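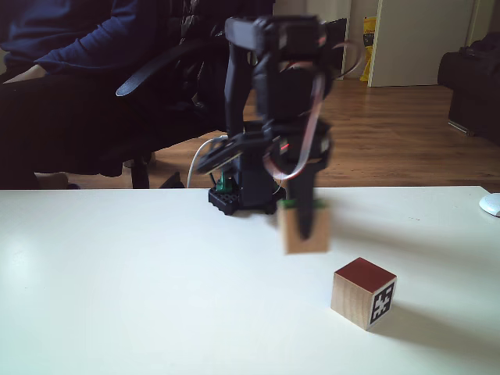 A small desktop arm moving one of two wooden cubes. The other has a square marker on its side.

Block stacking papers should report the failures first

Most papers on cheap robot arms give you a success rate in the abstract, and most readers stop there. I did the same for years. I now think the success rate is the least useful number in this kind of work, and that a paper about picking up blocks should open with a table of how the arm failed.

My view changed over a project we called Stirnato. The question was simple. Can a small arm with hobby servos learn to correct its own placement errors if it gets to look at a printed marker after each attempt? The arm picks up a cube, puts it down next to or on top of another, and a camera reads the marker and works out how far off the placement was. The error goes into a correction table, and the next attempt uses the table. There is no large model involved and no simulator.

We ran over 2,000 attempts. The final success rate looked good and we wrote a draft around it. Then Rosimeire Rezende, who was reading it for us, asked what had happened in the attempts that failed. We had logged them all as "miss." That was one word for at least four different things, and we had to go back through the recordings to pull them apart.

Some were grip failures, where the cube turned in the fingers before it left the table. Some were placement errors, the kind our method was meant to fix. Some were marker failures: the camera couldn't read the pattern, usually from glare, so the attempt was scored as a miss even when the cube was in the right place. The rest were servo problems. A joint would sag after a long session and everything shifted in one direction.

When we split them up, the result changed. The correction table did reduce placement errors, and it did so within the first 12 attempts of a session. After that it mostly chased servo sag. It was learning the state of a tired motor and calling it knowledge about the task. Restart the arm in the morning and the table was wrong again.

I still think that is a decent result. It tells you the method works as a quick calibration step and that it shouldn't be left running. But you can't get that from the success rate, and a group copying our first draft would have built the wrong thing.

Harpreet Morin disagrees with me on this, and his argument deserves space. He says failure categories are a matter of opinion. Two people watching the same recording will label it differently, while success is a measurement anyone can repeat. He is right that labels drift. Ilari Kemppainen and I labeled the same batch separately and didn't agree on every clip, mostly on slips that happened late in the move. But success isn't as clean as he makes it sound. Ours depended on a distance threshold that I picked – and I picked it by looking at early data. Nearly every paper has a number like that in it somewhere.

The usual objection is page limits. A failure table with four rows takes less room than the diagram of the training loop that everybody includes. Put the diagram in the appendix.

If I were reviewing, I would ask for the table, the labeling rules, and a handful of raw clips from each row. I would also ask how long the arm had been running when each failure occurred. We only had that because our logger stamped the time by default.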